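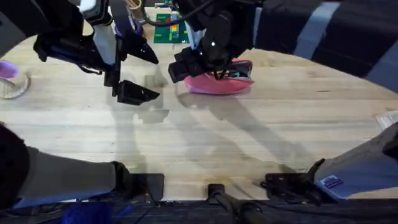

KEDBRIDGE – Two-arm table work at the Kedbridge site is stopped until further notice after a gripper closed by itself during a reset, catching an operator's glove. No injury. Glove torn at the thumb, operator checked by the site first aider and back at a desk the same afternoon.

It happened a little after 2:40 p.m. The right arm had faulted partway through a pick. Operator hit the stop, waited for the light, reached in to clear the table. Second operator cleared the fault at the console. The gripper should have stayed where it was, fingers open, until somebody pressed resume. It went to closed instead.

Stop was hit again and the fingers held. They don't spring open on a stop, they stay put, so the glove had to be worked out by hand. Took under a minute according to the shift log.

Dumitrescu, which built the arms and the clamp-on bases, was told by phone within the hour. The gripper controller is a Ferkow part and so the log files went to Ferkow too, the same evening. Both have confirmed they recieved them.

## What the logs show

Short version: the gripper remembered an old command.

When the arm faults in the middle of a close, the command is supposed to be thrown away. On the current controller release it sits in a queue. Clear the fault at the console and the queue runs, before the resume button is even live. The arm itself doesn't move, only the fingers. That matches what both operators described, the arm "dead still" and the fingers going.

Kedbridge staff went back through every run since the November update. 2,669 runs in all. The arms faulted mid-close in 264 of them, mostly on soft goods, where the fingers hit the force limit and the controller calls it a jam. Most of those were cleared with no hands anywhere near the table and no one noticed a thing. A few notes in the log now look different – "gripper twitched on clear", "R closed on its own??", that kind of thing. Written down, not passed on.

The site manager's note to staff says that part plainly. The twitches should of been reported as faults and weren't, and the form had no box for it. There is a box now.

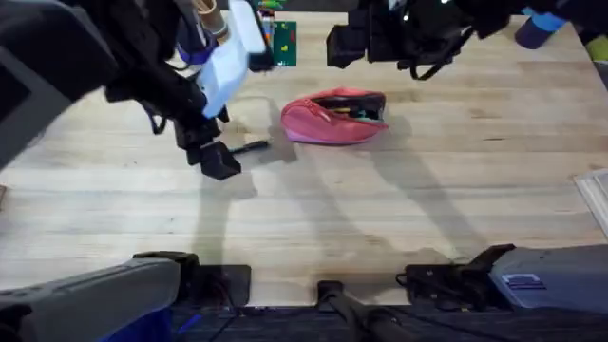
*Kedbridge two-arm table, with an open pouch near the middle and a pen or marker beside it.*

## Why soft goods

The job at Kedbridge is handling everyday stuff. Pouches, shoes, pens, small bits. Hard parts mostly behave. Fabric bunches up, the fingers go further than planned or not far enough, and the force reading jumps all over the place.

Zipper pulls and cords are a separate headache. A cord that gets in between the fingers can read as a full grip with hardly anything held, and then the arm lifts and drags. Operators were already reaching in more than they wanted to on those runs. Which is how a hand came to be there.

The force limit was lowered in the November update to stop pouches getting crushed. It did that. It also pushed the fault count up, and every fault is another reset. Ferkow says it is looking at the limit and the queue as two separate problems and won't ship one fix for both.

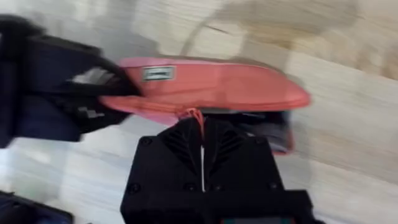 ## Pedanbridge also paused

The sister site at Pedanbridge runs the same arms with the same controller release. It ran on for the rest of the shift before word got over there, then stopped too. Around 674 runs there since the update, still being checked. Two twitches found so far. No hands in the way either time.

Pedanbridge has one table still on the older release. It was tested first thing the next morning, fault forced mid-close, cleared at the console, over and over. Fingers stayed put every time. Same test on the new release closed the gripper nearly every time – on an empty table, power switch manned, everybody behind the line.

## For now

Interim rules, both sites, effective already:

- No fault cleared from the console with anyone inside the line. One person does both jobs, reach in and clear, never two.
- Gripper power off at the wall before hands go in. The stop button on its own doesn't count anymore.
- Anything caught in the fingers stays caught until power is off.
- Any finger movement on a clear gets logged as a fault, with the time, and called in before the next run.

Operators had asked for a separate gripper power switch back in the spring and were told the stop button covered it. One is now being fitted to each table, within arm's reach of the front edge. Kedbridge's should be in first.

## Restart

No date. Ferkow has promised a patched controller release for testing but hasnt said when. Dumitrescu wants its own people in the room for the first tests and will look over the arm brakes at the same time, though there's nothing in the logs against the brakes.

Kedbridge may roll back to the older release in the meantime. That brings back the old force limit, and crushed pouches with it. The crew seems fine with that.

Correction: an earlier version of this item said the left arm had faulted. It was the right. The run number was also wrong, the fault came on run 1,801 of the current job.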